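About Uleck

Uleck is a small planning shop. We help people buy robots, or not buy them. Mostly repair benches, refurb lines, schools with a lab to fill and one shot at the money. We write the equipment list, the budget, and the order things get bought in. Then we stay for the setup if you want us.

Started by Nazanin Moradi, who ran purchasing for a computer refurbisher for 11 years and signed for plenty of gear that ended up under a tarp. Antonina Hutsuliak joined 2 years later from the integration side. She does the bench work and the cell layouts. Nazanin does the numbers and the arguing.

We don't sell arms. No commission from anyone who does. If a quote lands on your desk, send it over and we'll mark it up.

What we plan for

Electronics work, mainly. Taking computers apart, putting them together, sorting what comes out. Small screws, latches, cables that don't want to stay put. A lot of budgets go wrong here becuase the arm gets priced and the rest gets a line called "misc."

Things we always put on there own line:

Gripper and fingers, plus a spare set of fingers
Fixtures and practice boards
Mounting, cable runs, the bench itself
Training hours for whoever holds the pendant
Parts to wreck. You will wreck parts

We like a practice board early. Processor socket, memory slots, a drive with its cable, all laid out flat on white plastic where the gripper can get at it. Cheap next to the arm and you find out fast if your fingers are too fat.

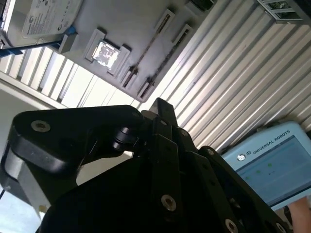
How a job goes

First call is free, keep it to an hour. Tell us what you take apart or put together, how many people, how much floor. Rough is fine.

Then a visit. Antonina watches the work done by hand before anybody talks about machines. Bring the ugly units, not the clean ones.

Then the plan. Usually 3 columns: buy now, buy next year, don't buy. The third column is where most of our fee gets paid back. Prices come with the date of the quote next to them, and we flag anything with a long lead time so your order doesn't sit waiting on one bracket.

For school and district clients we line the plan up with your budget year. Requests that go in by January tend to get read, so call us in the fall. Call earlier if theres a grant involved.

After that, bench trials if the plan calls for them. We move from the board to whole machines: desktop cases opened up, drive cages, power supplies, the molded plastic pieces that come with them. Tight corners change the gripper choice more than weight does, in our experience. Better to learn it before the PO goes out.

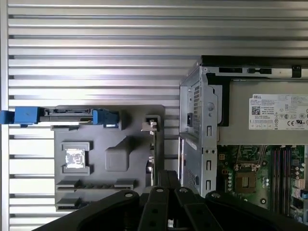
Bench trial: gripper at an opened Dell desktop.

Who we've worked with

Choi Computer Recovery. Two-bench teardown cell, planned over two budget years. They wanted four arms, bought one, added the second after the first was earning.

Ito Technical High School. Full lab list, from bench power to spare fingers. We also sat through the board meeting.

Drindeck. Second opinion on a vendor quote. Long quote. We took out the conveyor and most of the software seats and they went ahead with what was left.

What we charge

Flat fee for the plan, agreed before the visit. Bench days billed by the day. Travel at cost, receipts attached. No retainer. Quote reviews are a smaller flat fee, turned around in a week unless it's end of fiscal and everyone is sending them at once.

Where to find us

Suite 1012, up the back stairs, door on the left. Deliveries go to the dock please, not the stairs. Somebody's in from 8 a.m. most mornings. Ask for Nazanin about money, Antonina about anything with bolts in it.

Hiring: not right now. Send a note anyway if you've run a teardown bench, we keep them.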